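Plurham Computer Tinkerers list archive
Posted in May, 8:07 pm, by the list's Dell person

Subject: Re: Is an old tower worth opening up, or should I just recycle it?

Hi all,

Jumping in on this one because I've spent way too many evenings with my head inside these things. Quoting the original so the digest readers can follow:

> I picked up a black Dell tower at the Hnatiuk surplus sale and it's
> been under my desk ever since. It powers on, then sits there with a
> blank screen. I've built one PC in my life and that was with a friend
> doing most of the work. I'd like to clean it out, maybe swap the hard
> drive, and give it to my niece for homework.
>
> Two questions. First, is it a pain to take apart compared to a normal
> PC? I've heard the big brands do everything their own way. Second,
> how do you keep track of the parts? Last time I ended up with a coffee
> mug full of screws and no idea where half of them went.
>
> I have no budget to speak of, so please be gentle.

OK, first question. They do things their own way, yes, but on the office towers I think their own way is kinder to your knuckles than most! The thing to know is that blue plastic is your friend. On the ones I've worked on, if a piece is blue and it's mounted to the case, it's probably meant to be touched: you squeeze it, slide it or flip it. The drive brackets squeeze in from the sides and the whole thing pulls right out. The card latches flip up. I did an entire teardown once on my kitchen floor and used a screwdriver only for the board and the power supply.

So lay it down on its side, open side up, and just look at it for a minute before you touch anything (unplugged, obviously, and press the power button once after you pull the cord to drain whatever's left). Take a picture with your phone. Take several. I have 557 pictures of the insides of computers on mine and I've used maybe a dozen of them, but those dozen saved me.

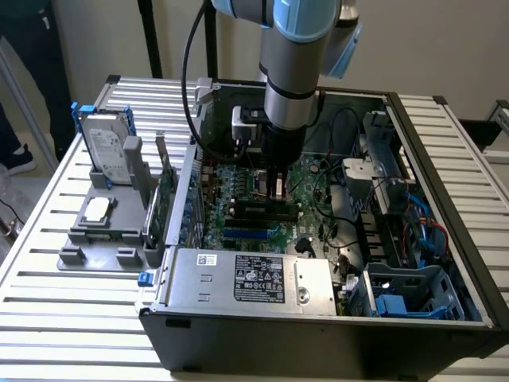

Page last changed: May, 7:08 pm

See the blue pieces? There's a row of latches for the expansion slots along the left side of the board, next to the silver panel where all the ports are, and there's a blue release tab sticking out at the left end of the power supply. The hard drive over on the left is a Seagate that's still wearing its blue bracket. Leave the bracket on if you're only setting a drive aside for a bit. They're easy to lose, and a tower with no bracket is a tower with a drive rattling around on the floor of it. Ask me how I know.

That gray 3D-printed holder is pretty much my answer to your second question, too. The drive stands up in one slot and the green card stands up in another, with a little spot in front for small stuff. I love this kind of thing. Parts standing on edge take up hardly any table, you can see each one, and you don't end up setting a drive down on top of a card (done it, the card did not enjoy it). If you don't have a printer, a toast rack works! So does a napkin holder. I used a cardboard wine divider for years and only gave it up when the cat moved in.

For the screws, please retire the mug. I use an ice cube tray and go in order, so the first screws out go in the first hole, the next ones in the next hole, and when I put it back together I work backwards. If you get interrupted for two weeks, which I always do, it still makes sense when you come back. A strip of masking tape on the edge with "drive," "power," "board" written on it doesn't hurt either.

On the blank screen, I'd try memory before you spend anything. Look for the row of long slots close to the processor, usually black on these. Push the little clips outward, pull the sticks, wipe the gold edge with a clean dry cloth, and put one back in. Press harder than feels polite, until the clips snap up. If you get a picture, add the next stick. If you don't, swap that one for another and try again. I'd guess half of the dead towers I've been handed just had memory that had crept loose in somebody's trunk.

If that doesn't do it, take out any add-in cards and try with nothing in the slots, and plug the monitor into the port on the board itself. Then check the thin flat cables to the drives. The red and blue ones are the same kind of cable as far as the computer's concerned, so don't lose sleep over the color, but do write down which socket each one came from. And change the coin battery while you're in there. They're cheap and yours is probably ancient.

Cleaning: soft paintbrush and a can of air, outdoors if you can manage it. Hold the fan blades still with a finger while you spray. I don't open the power supply, ever, and I'd ask you not to either. Blow through the vents and call it good. If it smells burned, replace the whole unit, but measure first and look at the plugs, as a regular one from the store may not fit.

As for parts, Brenisen had a bin of used SATA drives near the register last time I was in, and they'll let you dig. For your niece I'd go solid state, even a small one. My own homework machine was built around the year 2000 and took so long to start that I could make a sandwich, and I don't wish that on any kid.

Oh, and whoever borrowed my long magnetic screwdriver at the Ona swap, I'd like it back please. Yellow handle, tooth marks (the dog's).

Write back and tell us what the memory does!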